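About Tillinora Paths

Updated in September by Sunita Whitlock

Tillinora Paths is a small grounds company that builds and looks after walking paths. We work for housing associations, schools and parish groups, mostly on short routes that people use every day to get to a bus stop or a store. Cletus Szabo started the business with one truck and a plate compactor. There are 11 of us now, working out of a yard on Pettigrew Lane.

Most of our work is paved path with gravel margins. The gravel gives rainwater somewhere to go and keeps the mower off the pavement. We visit each route on a regular round to rake stones back, trim hedges and clear drains.
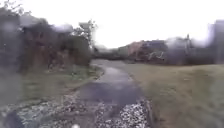 Paved path with gravel on both sides, looking toward the bend.

We also look after gravel paths – 65 of them at last count, against 134 routes in all. They cost less to put in and need more attention. Wheels and feet wear a track down the middle and push the stone out into the grass, so we top up and roll the surface when it gets thin. Amedeo Amato runs the gravel crew and orders the stone.
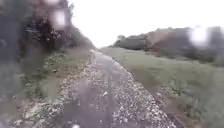 Gravel path between the tree bank and the field.

Verges are cut short next to the path and left longer farther back where the client agrees. Rukhsana Gondal plans the cutting and can send you the schedule for your route.

To report a washout, a fallen branch or an overgrown hedge, call the yard before 4 p.m. Lợi Đào takes the calls and passes them to the crews. Visitors are welcome at the yard on Thursday mornings – please park on the street.

This site uses cookies to remember your settings. Accept | Manage cookies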